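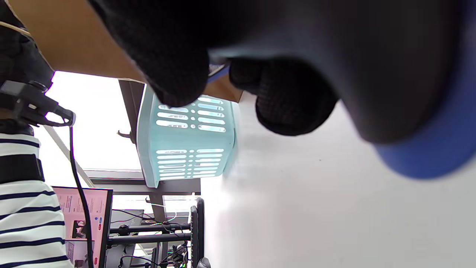

Gloved hand and aqua basket, seen from the gripper tool.

Kiretico gripper camera, cell 2: setup and care

This file explains how we keep the hand-held gripper of cell 2 in good order. The tool was assembled at Trendunside in May. Questions go to Seidu Owusu.

Before recording
Wipe the lens with a dry cloth. Check that the camera cable hangs free and does not pull when the arm is lifted. Tighten the 6 screws of the mount by hand, not with the driver. Wait 5 seconds after the power is on, then start Imach.

Regular care
Each Monday, open and close the fingers fully and listen for rubbing. After 500 cycles, change both finger pads. Old pads go in the box marked Patrício.

Known problem
With strong light from the window the exposure goes too high. We did not solve this yet. Lowering the gain by 2 steps helps a little.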